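Rentrée : Pleltitz ferme son atelier de réparation, les clients priés de venir avant la fin août

4 août 2020

Coup dur pour les habitués de la rue basse. L'atelier de réparation de petit matériel audio de Pleltitz, ouvert dans l'ancienne mercerie Vondráček, baissera le rideau à la fin du mois. Annonce faite hier soir, par une simple feuille scotchée sur la porte. Les clients qui ont un appareil en dépôt doivent passer le reprendre avant la fermeture, avec le ticket si possible.

En cause, le loyer. Le bail arrivait à terme et le propriétaire, la société Plalex, n'a pas souhaité le renouveler aux mêmes conditions. « On a discuté tout le printemps, on n'est pas tombés d'accord, voilà », résume Svatopluk Charvát, qui tient la boutique avec son beau-frère. Pas de colère dans la voix, plutôt de la fatigue. Il était encore à l'établi quand nous sommes passés, une radio de cuisine ouverte devant lui et deux personnes qui attendaient sur le trottoir.

Treize ans de présence dans le quartier. Au début surtout des chaînes hi-fi et des magnétophones, que les gens descendaient du grenier. Puis les baladeurs, les enceintes, les casques. Beaucoup de casques ces derniers mois : avec le confinement et le télétravail, tout le monde s'est mis à en porter du matin au soir, et ça casse toujours aux mêmes endroits. L'arceau, la charnière, le câble à la sortie de l'écouteur. Les coussinets aussi, qui s'effritent et laissent des miettes noires sur les oreilles.

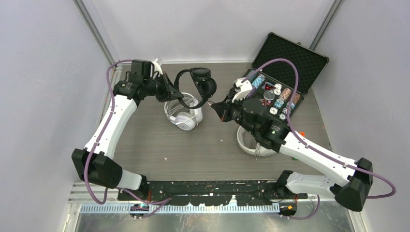 Côté tarifs, l'atelier était resté raisonable. Changer une paire de coussinets se faisait dans la journée, une soudure de câble prenait un peu plus longtemps selon la file. Pour le reste, devis gratuit, et souvent un conseil franc quand la réparation n'en valait pas la peine. « Il m'a dit une fois de garder mes sous et d'en racheter un », raconte une cliente venue récupérer l'ampli de son père. Elle ne sait pas encore où elle ira maintenant. Le plus proche réparateur est à Urik, deux bus et une correspondance qui ne correspond jamais.

La mairie dit avoir appris la nouvelle « comme tout le monde ». Une rencontre avec Plalex serait prévue dans le courant du mois, sans date pour l'instant. Sollicitée, la société n'a pas répondu avant notre bouclage. On parle d'un magasin de téléphonie pour reprendre le local, information que nous n'avons pas pu vérifier. D'autres évoquent des travaux, la façade en aurait besoin. La maison est l'une des plus anciennes de la rue, le linteau porte la date de 1741 et les pavés devant l'entrée s'enfoncent un peu plus à chaque hiver.

Dans le quartier, une pétition circule depuis ce matin. Elle est à la boulangerie, au bureau de tabac et chez le fleuriste. Les signataires demandent que la commune propose un autre local, par exemple l'ancien guichet de la gare, vide depuis longtemps. M. Charvát n'est pas contre mais ne veut rien promettre. Il faudrait refaire l'électricité, poser une vraie porte, trouver de quoi payer le déménagement. Il avance la somme de 4000 euros rien que pour l'installation électrique, et encore, en faisant une partie lui même.

En attendant, plus aucun nouveau dépôt. Les réparations déja commencées seront terminées, c'est promis, sauf pièce introuvable. Les appareils non réclamés seront gardés au domicile du réparateur, qui laissera un numéro sur la porte. Après, on verra. Le stock de pièces détachées sera vendu sur place durant la dernière semaine du mois : câbles, fiches, potentiomètres, haut-parleurs de récupération, quelques platines à restaurer. Paiement en espèces uniquement, prévoir l'appoint et un sac.

Masque demandé à l'intérieur, deux clients à la fois. Attention, la rue basse est en sens unique jusqu'à la fin du chantier de la conduite d'eau et le petit parking derrière l'église est fermé. Mieux vaut se garer près du stade et finir à pied.

L'atelier reste ouvert tous les matins sauf le dimanche, l'après-midi sur rendez-vous. Pour les tickets perdus, venir avec une pièce d'identité et une description de l'appareil, marque et couleur au minimum. La pétition, elle, sera remise en mairie avant la rentrée.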